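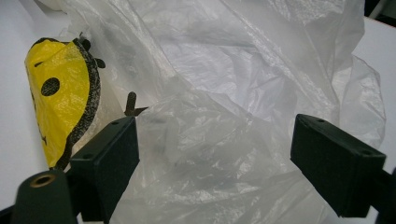
Zellik Recognition Memory Task Suite

Product overview

Zellik is a software package for running recognition memory and familiarity experiments on a standard desktop computer. It presents study lists, test lists and distractor tasks, records the participant's judgment and response time for every trial, and writes the results to a plain text file. Version 10 replaces all earlier versions and is supplied by Clalmont as a download.

The suite is meant for psychology teaching labs and small research groups. It is not a diagnostic instrument and no clinical norms are supplied with it.

Included tasks

Old/new recognition. Participants study a list of words or line drawings and then decide whether each test item was in the list. Confidence can be collected on a scale of two to nine points.

Remember/know. As above, with a second prompt after each "old" response. The wording of the instructions can be edited, and the version shown to each participant is saved with the data.

Layout familiarity. Participants view room plans during study. At test, some new plans share the arrangement of a studied plan but none of its objects. The task measures how familiar a new plan feels when the studied one cannot be recalled. The plans were drawn by Sadao Kamata and are used under license.

Source memory. Items are studied in one of two colors or one of two screen positions, and the participant reports which.

Stimulus sets

Athanasiadis word set: 278 nouns, matched in two halves for length and frequency.
Kamata room plans: 132 plans, arranged as 66 pairs.
Flurau drawings: 90 line drawings of household objects and animals, black on white.

Users can add their own sets. Each set is a folder of files with an index in comma-separated format. The import tool checks for missing files and repeated item names before the set becomes available – it does not check image size, so large images should be scaled beforehand.

Timing

Stimulus onset is locked to the screen refresh. Response times are recorded in milliseconds, but real precision depends on the keyboard. For response time work we recommend the Flurau two-button box, sold separately. The box connects by USB and needs no driver. A timing test is included in the Tools menu and should be run once on each computer, and again after any change of monitor.

Data output

One file is written per participant per session. Each row is one trial and contains the item name, condition, response, confidence, response time and block number. Hit rate, false alarm rate and d' are calculated at the end of a session and saved separately. Rates of zero or one are adjusted before d' is calculated; the correction can be switched off under Settings, Scoring.

Licensing

Single licenses cover one computer. Lab licenses cover 10 computers at one address. Both are permanent and include updates within the same version number. Students may use a lab license at home if the lab holder registers the computer.

Changes in the current release

Confidence scale labels no longer overlap on narrow screens. The practice block can be repeated. The remember/know instructions were revised in July by Nikola Georgiou, and the older text remains available as a separate file. Support for version 9 ends on 30th October.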